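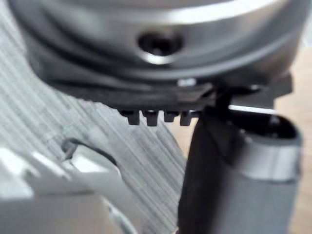

Figure 8. View from the wrist camera, with the silver housing above, the gripper finger at right of center, and the open end of the gray tube beside it.

4.2 Looking after the wrist camera and finger

We came to the upkeep of the Ellel cell later than we should have, and we would gently urge anyone building something similar to write their checks down from the very first day. The wrist camera sits so close to the work that the nearest metal, such as the housing at the top of Figure 8, is out of focus, and for a good while we took that softness for a dirty lens and kept wiping it (Tharun Ramasamy still has the pile of cloths!). What we judge now is the narrow band that matters, meaning the fingertip, the underside of the black plate and the rim of the tube.

Before each block of 66 trials we bring the arm to a stored pose, save one view, and lay it over the reference view made in September. If the fingertip has shifted, we loosen the finger, seat it again and tighten it by hand before touching any of the software offsets. Over 2,311 trials the finger was reseated 8 times, and the camera bracket, which Kwaku Laryea rebuilt after the move from Zikstead, has needed nothing more than a turn of one screw.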